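Toy car cleanup, the quick way
Skement Home Pages
Posted Wednesday, March 16, 2022

Short one today. Little cars on the table, every single night, and 20 minutes gone before anyone's in bed. Got it down to a few minutes. Works for animals and blocks too but cars are the worst so we'll do cars.

What you need
A felt mat. Gray or beige hides the fluff. Mine came from Wiltow, cut from a remnant.
One plastic bin, low enough to reach over.
A damp cloth.

Step 1. Mat down first
Flat on the table, no corners curling. Felt saves the tabletop and the cars don't shoot off the end. A white table shows every scuff, so do this bit even if you skip the rest.

Step 2. Bin on the right, cars on the left
Everything on one mat. Point the car at the bin. Sounds fussy, but kids get it right away — cars drive home, bin is the garage. 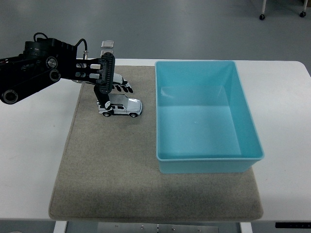 Issue 14, page 69

Step 3. Check it over
Quick look before it goes in. Wheels turn? Hair around the axles? Tweezers for that. Wipe the roof and windows, white cars get grubby fast. Dont soak them. Water gets in underneath and sits there.

Step 4. One at a time
Not a handful. Small stuff like mirrors snaps when you grab three at once. Hold it by the body, up and over the side of the bin, set it down. No dropping — chips the paint and its loud.

With the bigger ones, the boxy SUV types, line them up alongside the bin before lifting. Roof up, wheels on the felt. Light blue bin is nice for this, you can spot a dark car at the bottom. Or a white one, come to that.

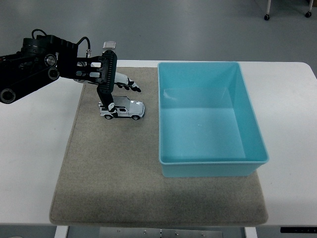 Step 5. Shake and fold
Mat outside, one good shake. Fold it in half and lay it over the bin as a lid. Keeps the dust off.

If the bin's full
Take out anything with a missing wheel. Put a few away untill January and swap them back in. They'll feel new again.

Next issue: puzzle pieces.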